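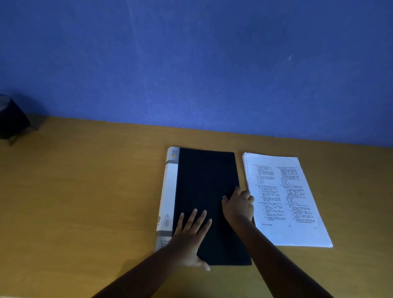

The desk by the blue wall.

The letter from Wovden came in September, after the first cold rain. It said that my mother's house in Brostby must be emptied before the new owner could come, and it said this very politely, in three languages. I read it in all three, because I hoped that one of them would be softer.

I took the morning ferry. The ferry is called Bravura, which is a big name for a small boat, and it carried me, two cars and a crate of onions. When I was a child I believed that the island moved away from us in the night and the captain had to look for it again each day. My mother told me so. She also told me that the captain was paid by the number of islands he found.

The key was under the stone, where it had always been. Inside, it smelled of apples and cold stove. I opened the windows and made coffee, and I drank it standing, like a guest who does not want to give trouble.

I had given myself one day for the kitchen and one for the rest. The kitchen was easy. Cups are only cups when you wrap them fast enough. But in the pantry I found her notebook of the sea, and after this I did no more work until dark.

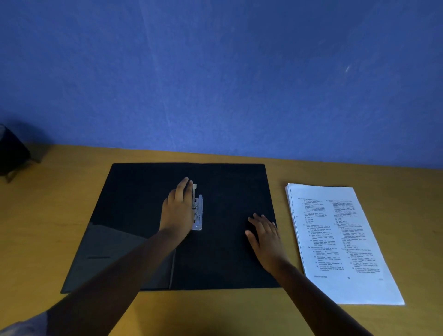 My mother wrote down the sea every evening for 30 years. She did not write poems. She wrote "gray, a little angry" or "flat, smells of iron" and then she closed the notebook and washed her hands. I carried it upstairs to read in better light. It was a thick notebook, and I turned the pages slowly, as she did when she looked for a day she wanted to show me. Beside it I remembered other things from her desk — the black folder lying open on the wood, and the blue of the wall behind it, with the pale scratch I used to call a fish. On the day I left for the city she had written: "Very clear. Could see the other side." I read this line many times. I had thought she was in the garden that day and did not watch the boat.

In the evening the old neighbor from the Panicker farm came with soup. He asked what I would do with the notebook, and I said that I did not know yet. He nodded for a long time. Then he asked if the soup needed salt, and it did, but I said no.

When he was gone I put on my mother's coat and walked down to the water. The wind was from the west. There was one light, far out, and it went slowly toward the north. I stayed until my feet were cold, and then I went back up to the house and looked for a pencil.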